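Fututo is a young adult fantasy novel set in the invented harbor town of Sunedham. It is the first of 2 books in the Bustulby series.

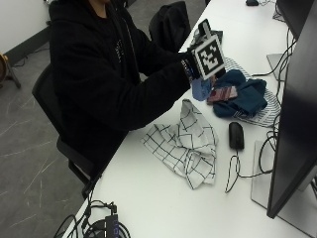 The story follows Khan, a teenage mapmaker who finds a street that appears only in June – and only to 4 people in town. Each chapter covers one night.

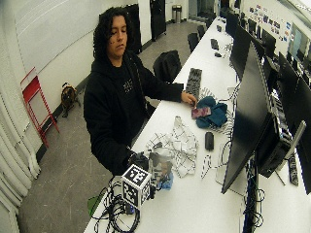 The town's founding legend, set 100 years earlier, is told in short passages between chapters. The sequel picks up the next morning.
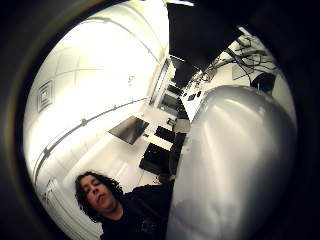

A person with dark, curly hair, eyes lowered.

Related articles
Bustulby (series)
Sunedham
List of fantasy novels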